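FOR IMMEDIATE RELEASE — Saturday, September 12, 2020

# Urudine puts robot arms on the computer teardown benches, keeps the whole crew

Urudine, the computer refurbisher, has started using robot arms for part of its desktop teardown work. Drives, memory, small boards. The fiddly pulling and slotting that used to fill whole shifts.

No jobs cut. Same pay, same hours. That was agreed in writing with staff before the first arm was bolted down, and it runs until the end of the contract year.

The system is called Jurna. It was built with Folora, an automation shop that mostly did food packing before this. Desktops come in from schools and offices, get opened by a person, and go to the bench.
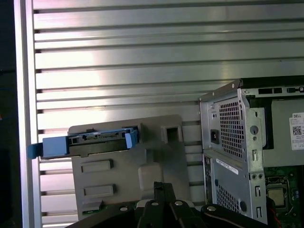 Staff on the old line were handling up to 89 machines a day between them, and the complaint was always the same. Wrists. Thumbs. "You squeeze a latch, pull, turn, put it down, squeeze the next one," said Lucie Ross, floor lead at Urudine. "By Thursday I couldn't open a jar. I wasn't sad to hand that bit over."

What people do now:

- open and check each machine, decide if it's worth saving
- set up the benches and load the fixtures
- step in when the arm stops and asks for help (it does, fairly often)
- testing and repair, which used to get squeezed into the last hour

Testing is the big change. Four people have moved over to it full time, with paid training, and two more start in November. Repair positions are a pay grade up from teardown.

The trial ran through 1,054 desktops. Of those, 77 needed a person to take over partway — mostly stiff latches, bent trays, and cables somebody had tucked where they shouldn't of been. Folora is working through the list. Urudine says it would rather the arm stop than force a part, and the software is set that way.

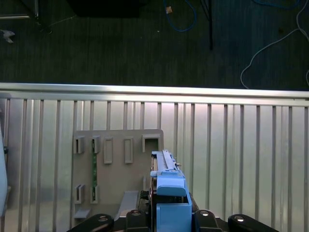

Small parts are the next job. "A drive is easy enough, a big square thing," said Mojtaba Parsa, who runs the project for Folora. "Thin boards are harder. Different every time, and you've got to be gentle. The crew showed us how they hold them and we changed our grip because of it. Twice."

Staff can pause any bench at any time and don't have to give a reason. That was Ross's condition, and its now in the written procedure. Noise was raised too. The benches were moved further from the lunch room.

Not everyone is sold. Some of the longer-serving crew liked the old line for the company, people working elbow to elbow, and the new layout spreads them out. Urudine is looking at shared benches in the test area to fix some of that.

First full batch through the new setup will be 1,000 desktops for Joshi, the office leasing company, with delivery planned for November.

**Media contact:** Lucie Ross, Urudine. Site visits by arrangement, weekday mornings only, closed-toe shoes please.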